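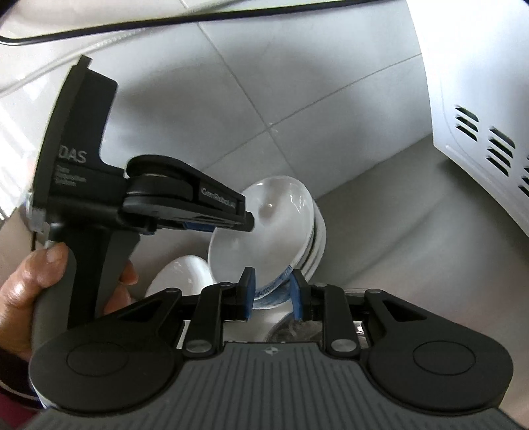 Progress report, Brollstead Sewing and Mending Circle
14 Feb 2025

Dear Moushumi,

Thank you again for your patience over the holidays, when the heating at Graswood Hall gave out and we lost 2 weeks of classes – we have made up one of them and will fit the other in before April. I'm glad to say that 60 people are now signed up, a good many of them brought along by a neighbor or a sister-in-law. Kumudini Gazi has taken over the beginners' table and has the patience of a saint with zippers.

We have spent $1,570 of the grant so far, mostly on rent and thread, and $344 of that went to servicing the old machines. Tania Bhuiyan has the receipts and will mail you copies.

Warmly,
Shiuli Jayawardena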